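Speaker notes: "Packing the Bag: A Student Project in Two-Arm Handling"
Hovdale Technical School, Autumn Project Presentations
Nov 9, 2019
Speaker: Eyvindur Bisgaard, project supervisor

Slide 1. Welcome

Thank the school board and the families for attending. State that the talk lasts 30 minutes and that questions will be taken at the end. Students from the Jirano project group are seated in the front row and will answer technical questions themselves.

Slide 2. The assignment

The Jirano group was asked to choose one household task and study it for a full term. The students chose the packing of a school bag. It is a task every member of the group performs daily, and it involves soft objects, which are considerably harder for a machine to handle than blocks or boxes. A block keeps its shape when it is picked up. A bag does not, and its opening has to be found before anything can be placed inside.

The group was required to keep a written log of every attempt, including the failed ones. By the end of October the log held 971 entries. Of these, 834 were judged complete enough to be used in the analysis. Explain briefly that an entry was set aside when the notes were missing or the attempt had been stopped early.

Slide 3. The workcell

Pause here and allow the audience time to look. Point out the two arms and their mountings at the front edge. Mention that the cell was assembled by the students during the first weeks of term, following drawings supplied by Ladefoged.
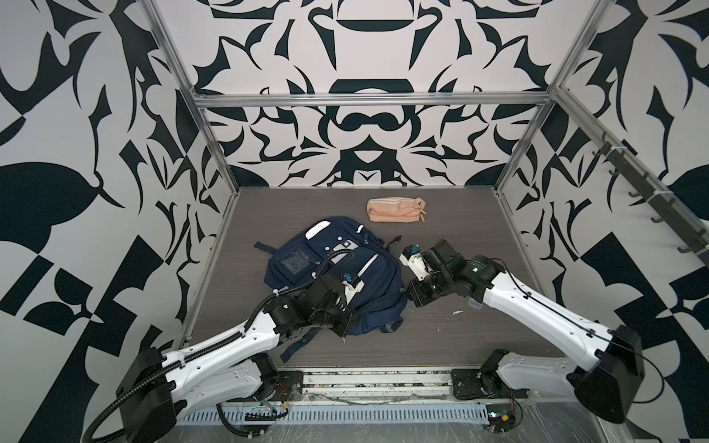 Slide 3: The left gripper at the backpack, with the pencil case toward the back of the floor.

The patterned wall panels usually draw a question. The pattern was selected by a vote of the group, and the panels can be exchanged. If asked about cost, refer to the printed budget sheet at the entrance.

Slide 4. Division of labor

The group has 10 members. Work was divided into mechanical maintenance, operation, and record keeping, and the students changed duties every two weeks. Emphasize that this was a condition of the assignment. Several students who had joined in order to operate the arms later asked for additional time in record keeping, and the quality of the log improved noticeably in the second half of the term.

Cable maintenance took more hours than had been planned. Advise any school considering similar work to schedule it from the beginning.

Slide 5. Choice of objects

The objects were to be ordinary ones that a student might carry. They differ in stiffness, size and surface. A book is firm and flat, and the difficulty lies in getting a finger under its edge. A pencil case gives way when it is gripped. A wallet is small and requires careful positioning of both arms so that they do not meet.

Read out the short passage from the students' report on this point (page 4, second paragraph). Then show the slide. Both grippers are at the book, which is The Little Prince, and the yellow wallet lies between them.

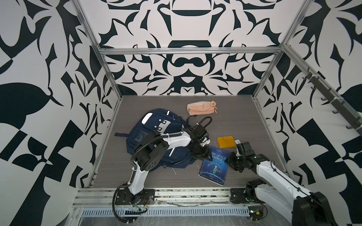

Slide 6. What the students learned

Present the findings in the order used in the report. First, the position of the bag at the start of an attempt mattered more than the group had expected. Second, operators working in pairs needed an agreed set of spoken commands. The group adopted its own list in the third week and revised it twice. Third, attempts made late in the afternoon were stopped early more often than those made in the morning. The students do not claim to know the cause.

Do not go into the statistical tables unless asked. Copies are available from the school office.

Slide 7. Next steps

The final report will be submitted in December. The group has applied to present it at the Braltell student meeting and is awaiting a reply. The school intends to offer the project again next year, with a different household task to be chosen by the new group.

Slide 8. Acknowledgments and questions

Thank Ladefoged for the drawings and the workshop staff for keeping the room open on Thursday evenings. Ask the students to stand. Invite questions, and repeat each one into the microphone before it is answered.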